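보낸 사람: Veikko Huttunen
받는 사람: 오래된 집 고치기 메일링 리스트
제목: Re: [고치기] 오르내리창 퍼티가 또 갈라졌습니다

Amber Martens 님이 쓰신 글:
> 안녕하세요, 늘 읽기만 하다가 처음 글 올립니다.
> 저희 집은 Hollbridge 쪽 언덕에 있는 오래된 목조 주택이고, 오르내리창이 모두 16짝입니다. 작년 가을에 그중 남쪽 창부터 유리 퍼티를 새로 발랐는데 벌써 잔금이 가고, 아래쪽 모서리는 손톱으로 밀면 툭 떨어집니다. 퍼티는 아마씨유가 들어간 Skindden 제품을 썼고 통에 적힌 대로 했다고 생각합니다.
> 업체 두 군데에 물어보니 한 곳은 창을 통째로 바꾸자고 하고, 다른 한 곳은 실리콘으로 덮으면 된다고 합니다. 둘 다 마음에 들지 않아요. 유리가 옛날 유리라 물결치듯 보이는 그 느낌을 꼭 살리고 싶거든요.
> 직접 해 보신 분 계시면 어디서부터 잘못됐을지 짐작이라도 해 주세요. 줄도 하나 끊어져 있어서 그것도 같이 고칠까 합니다.

Amber 님, 반갑습니다! 창 얘기가 나오면 제가 도저히 가만히 있지를 못합니다. 게다가 옛 유리가 남아 있는 오르내리창이라니, 부러워서 메일을 두 번이나 읽었어요.

우선 통째로 바꾸자는 말은 조금만 미뤄 두세요. 퍼티가 떨어지는 건 창짝이 못 쓰게 됐다는 뜻과는 거리가 멉니다. 모서리를 송곳으로 살살 찔러 보시고 끝이 쑥 들어가지 않으면 나무는 멀쩡하다고 보셔도 돼요. 설령 좀 물러졌더라도 밑틀만 새 나무로 이어 붙이면 되고, 저희 집 부엌 창도 그렇게 해서 아직 잘 오르내립니다.

제가 의심하는 건 밑칠입니다. 퍼티 바르기 전에 유리홈에 아마씨유나 유성 프라이머를 먹이셨나요? 마른 나무는 퍼티 속 기름을 정말 무섭게 빨아들입니다. 기름이 빠진 퍼티는 분필처럼 푸석해지고, 그러면 말씀하신 대로 손톱에 툭 떨어지거든요. 저도 첫해에 똑같이 당했습니다. 창 하나를 다 끝내고 뿌듯해서 식구들을 불러다 보여 줬는데 이듬해 봄에 도로 다 긁어냈어요(그 뒤로 그 창은 우리 집에서 연습창이라고 부릅니다).

또 하나는 페인트입니다. 퍼티 겉에 막이 생겨서 손가락으로 가볍게 눌러도 자국이 안 남을 때 칠하시고, 유리 쪽으로 붓을 2밀리미터 넘겨서 칠해 주세요. 그 얇은 선이 유리와 퍼티 사이로 빗물이 스미는 걸 막아 줍니다. 처음엔 삐뚤빼뚤해 보여서 자꾸 칼로 긁어내고 싶어지는데 꾹 참으셔야 해요!
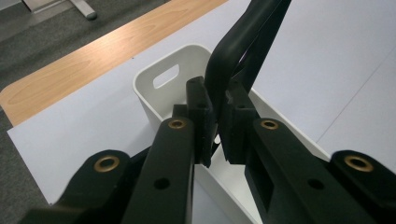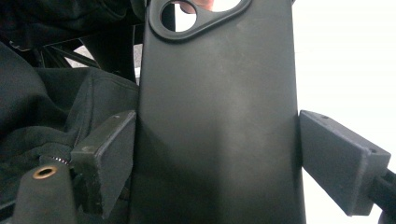
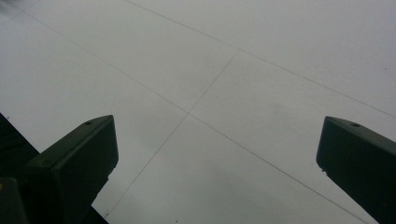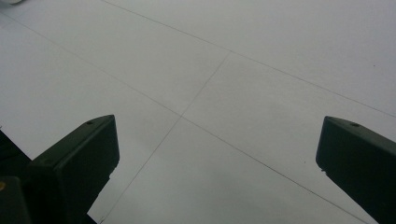 실리콘은 저라면 쓰지 않겠습니다. 나중에 유리 한 장이 깨져서 갈아야 할 때 그걸 떼어내는 고생이 이만저만이 아니고, 남은 자리에는 페인트도 잘 안 먹습니다. 옛 유리를 아끼신다면 더욱 그렇고요. 옛 유리는 얇은 데가 있어서 억지로 힘을 주면 금방 금이 갑니다.

묵은 퍼티를 걷어낼 때 저는 Jetum 적외선 히터를 씁니다. 유리에 알루미늄 포일을 대고 퍼티 쪽만 데우면 껌처럼 말랑해져서 퍼티칼이 쓱 들어가요. 이 맛에 창을 고친다고 해도 될 정도로 기분이 좋습니다. 열풍기는 한 군데만 뜨거워져서 저는 유리를 두 장 깨먹고 그만뒀습니다. 그리고 집이 오래됐으니 납 페인트 검사부터 꼭 하세요. 납이 나오면 마른 사포질은 절대 하지 마시고, 물을 뿌려 가며 긁고 방진 마스크도 제대로 된 걸 쓰셔야 합니다. 부스러기는 비닐을 깔고 받아서 그날그날 묶어 버리시고요.

끊어진 줄 말인데요, 창짝을 빼는 김에 네 줄을 다 가세요. 하나가 끊어졌으면 나머지도 비슷하게 낡았을 겁니다. 창틀 옆 아래쪽에 작은 나무 뚜껑이 있을 텐데, 페인트에 덮여서 안 보이면 손전등을 옆에서 비춰 보세요. 네모난 윤곽이 살짝 드러납니다. 그 안에 추가 들어 있어요. 줄은 면으로 꼰 것을 쓰시고, 나일론은 늘어나니 피하세요. 새 줄을 넣을 때는 끝에 실을 묶고 실 반대쪽에 구부린 못을 달아 도르래 위로 떨어뜨리면 됩니다. 처음 성공하면 소리 지르실지도 몰라요.

추가 창짝 무게와 맞는지도 한번 달아 보세요. 혹시 중간에 유리를 두꺼운 걸로 바꾼 창이 섞여 있으면 위로 올려도 스르르 내려옵니다. 주방 저울로도 충분합니다.

작업 순서는 북쪽 창 하나로 연습하고 나서 남쪽으로 넘어가시길 권합니다. 남쪽은 볕이 세서 퍼티가 마르는 속도도 다르고, 한낮에 바르면 겉만 먼저 굳어요. 저는 아침 일찍 바르고 해가 돌기 전에 손을 뗍니다. 11월이 오기 전에 칠까지 마치면 좋겠지만, 급하면 유리 대신 합판을 끼워 두고 창짝은 실내에서 천천히 말리셔도 됩니다. 집에 작업대가 마땅치 않으면 Paewai 공방에서 화요일 저녁마다 자리를 내주니 창짝을 들고 가 보세요. 창짝을 비스듬히 세워 두는 받침대가 있어서 허리가 한결 편합니다.

Skindden 퍼티 자체는 저도 써 봤고 불만 없습니다. 다만 통을 열었을 때 기름이 위에 떠 있으면 따라 버리지 말고 손으로 한참 주물러서 다시 섞으세요. 혹시 그 기름을 버리셨다면 그것도 원인일 수 있어요.

떨어진 퍼티 조각 뒷면이 어떤지 알려 주시면 좀 더 짚어 드릴 수 있겠습니다. 뒷면에 나무 가루가 묻어 있는지, 매끈한지가 궁금해요. 매끈하면 예전 페인트 위에 그대로 발린 자리일 가능성이 큽니다. 그리고 물결치는 유리 너머로 언덕이 어떻게 보이는지도 꼭 적어 주세요!

Veikko 드림

추신. 유리 고정용 삼각 못은 옛것을 빼서 펴 쓰지 마시고 새것을 쓰세요. 값도 얼마 안 하는데 저는 그걸 아끼겠다고 오후 한나절을 날렸습니다.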